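Booking a House Show: Questions I Get All the Time

I play solo shows in living rooms, mostly as Flotby (yes, just me and a guitar, plus a loop pedal when I'm feeling brave). If you wrote to me and got a link to this page, sorry for the form letter! Most of what you want to know should be in here. Updated 15 Mar 2026.

What kind of music is it?

Quiet folk songs with some noisy bits in the middle. If you've heard the Telthorpe record, picture that with fewer people and more talking between songs. I do take requests from the older stuff, but please don't ask for "Lakatos" unless you have a piano, it sounds awful on guitar and I've stopped pretending otherwise.

How many people do I need to invite?

The smallest one I've played had six people on one very long couch and it was lovely. My favorite size is 26 or so chairs' worth of room, but use the space you've got. People can sit on the floor. Bring pillows.

What does it cost?

You don't pay me up front. I ask that everybody who comes puts something in the jar, and we agree on a suggested amount when you book. If you'd rather pay a flat fee (birthdays, office parties and so on), write and tell me the date and the town and I'll send you a number.

How long do you play?

Two sets with a break. The break is when people eat, and it always runs long, so don't plan the evening down to the minute. I'm usually packed up within an hour of the last song.

Do you need a sound system?

Nope. In a normal living room I play with no microphone at all. For a barn or a big backyard I'll bring a small amp and I need one outlet that isn't shared with the fridge. I learned about the fridge in Lalldale, right in the middle of the only slow song in the set.

My neighbors are touchy. Will it be loud?

Quieter than a TV with the game on, most of the time. Tell them ahead of time, or better yet invite them. I'm happy to finish by nine thirty.

Can kids come?

Sure! The first set is fine for any age. The second has a couple of swear words and one song about a funeral, so use your own judgment.

Can I record it?

Audio, yes, for yourself. Please ask before you post whole songs, especially new ones, since I change the words a lot before they're done. Short clips are great and you don't need to check with me.

Do you sell records at the show?

I do, if you can spare me a table near the door. LPs, the Telthorpe CD, and shirts when they haven't sold out. Cash or card both work. I can't hold things for people afterward, so grab your size during the break.
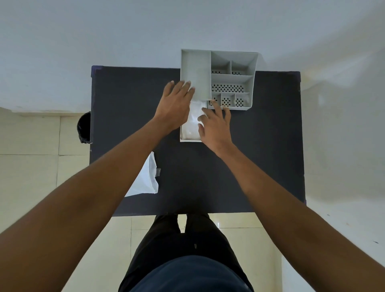
Which dates are open?

April is nearly gone, with three nights left as I write this, all of them weeknights. Summer is wide open. I can drive pretty far if there are two shows in the same direction, so if you have a friend a few towns over who'd host too, put us in touch.

What if you have to cancel?

I've only done it when I lost my voice. We'd pick another night and you'd owe me nothing. Same goes if you get sick.

Do I have to feed you?

You don't have to, but I will absolutely eat whatever's on the stove. No shellfish, please.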